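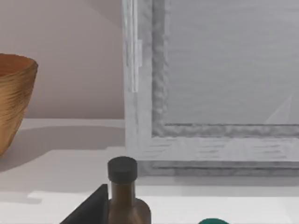

Figure 1. Simulated countertop set, camera view with the brown glass bottle and dark cap in the foreground.

Codiser perception and planning software
Progress report to Hetex, second reporting period
Prepared by Mahnaz Ghasemi, 18 January 2023

1. Work done

Most of the effort in this period went into the pose estimator and its link to the grasp planner. The estimator used to return a single best pose for each object. It now returns a short ranked list with a confidence value for each entry, and the planner can reject the whole list and ask for another view.

Views such as Figure 1 remain the hardest for us. Only the upper part of the bottle is visible, so the estimator has to fix the vertical axis from the cap, the neck and one shoulder. Amber glass adds to the difficulty, as the renderer produces soft highlights that the old edge filter took for contours. Gonçalo Nogueira replaced the filter in the second half of the period. The new version is slower but no longer splits the shoulder into two surfaces.

The background was also changed. Pale surfaces against a pale counter gave poor segmentation – the whitewashed frame at the back was often merged with the worktop along its base rail. A separate plane-fitting step now runs first and removes the counter before anything else is labelled.

2. Test results

The standard test set holds 2,000 rendered views. All were run with the new estimator and the results passed to Eduardo Barreto for checking. On the reduced set of 100 bottle views, 98 gave a pose within tolerance. Both failures were views in which the cap was hidden and the neck was covered by another object. We do not plan to treat these as errors in future, provided the planner asks for a second view.

Planning time is still above target. The collision checker reloads the full mesh of every object at each call, including those well outside the reach of the arm. Conceição Mendes has a cached version working on her branch. It has not been merged, as it fails when an object is removed from the set during a run.

3. Changes to the plan

Transfer to the Bruven test cell moves to April. The interface document from Mulcahy came later than agreed and two message types still need to be settled. No change to the budget is requested.

4. Next period

Merge the cached collision checker.
Add 20 new layouts with partly hidden objects near the lower edge of the view.
Agree the remaining message types with Maximiliano Villalobos at Mulcahy.
Repeat the full test set with the cache switched on and report planning times per layout.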